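**Chamado 200 – Manchas rosadas e elásticos frouxos na roupa do time**
**Aberto por:** Régis Moulin
**Setor:** lavanderia do alojamento Dinton
**Situação:** em acompanhamento

Boa tarde, pessoal do Trillov! Primeiro, obrigado pela paciência com as minhas mensagens compridas (sei que a última rendeu). Abro este chamado porque as peças vermelhas com faixa branca, as de punho com elástico, voltaram da lavagem de outubro com a faixa meio rosada. Não são todas, mas as que ficaram assim dão dó, porque o vermelho continua lindo, bem vivo, e a faixa parece que tomou groselha.

**O que já tentei**

- Lavei de novo no programa 12 da Schouten, água fria, sem mais nada no tambor. Melhorou um tiquinho.
- Troquei o sabão em pó pelo líquido da Istemix, meia tampa. O cheiro ficou ótimo, a faixa continuou igual.
- Deixei uma peça de molho sozinha, num balde, de um dia para o outro. A água saiu rosa, então o vermelho ainda está soltando tinta.
- Secadora no morno, 14 minutos. Aí apareceu o segundo problema: o elástico de um dos punhos ficou mole, e o menino que usa essa peça reclamou que a manga escorrega até os dedos.

**Resposta do suporte, 11h**

> Régis, pode escrever à vontade! Suspenda a secadora para essas peças, por favor, e seque à sombra, pelo avesso. Confira também se elas não estão ficando amontoadas depois da lavagem: vermelho úmido encostado em branco mancha mesmo, ainda que a água tenha sido fria. E nada de cloro, combinado?

**Minha resposta, 14h**

Combinadíssimo. E confesso que a parte do amontoado me pegou: aqui a gente tira tudo da máquina, larga em cima da primeira coisa macia que encontra e vai atender o telefone, e quando volta já passou quase uma hora. Vou pendurar na hora, com a faixa esticada e sem dobra por cima. Também separei as peças de punho mole para a costureira trocar o elástico, que sai mais barato do que comprar outras.

Fica uma dúvida: na dobra, vocês recomendam deixar os punhos para dentro ou para fora? Sempre juntei os dois no meio, mas aí a barra franzida fica marcada e o letreiro acaba vincado.
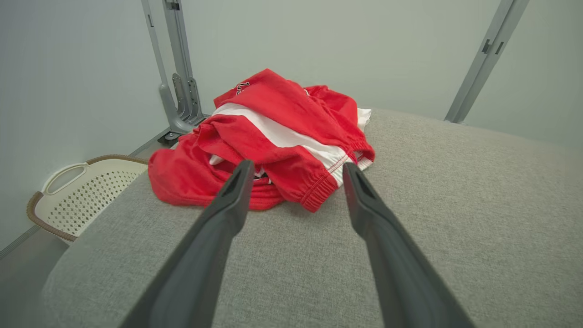
Pergunto também porque o pessoal da estante gosta de pilha baixa, e com elástico em tudo quanto é ponta a pilha tomba à toa.

**Suporte, 16h**

> Punhos para fora, um de cada lado, e a dobra longe do letreiro. Se puder, ponha um pano branco velho entre uma peça e outra nas primeiras semanas. Se o pano continuar limpo, pode dispensar.

**Régis, 17h**

Pano providenciado (um lençol que já pedia aposentadoria). Deixem o chamado aberto até a próxima lavagem, que eu volto com notícias da faixa. Um abraço a todos!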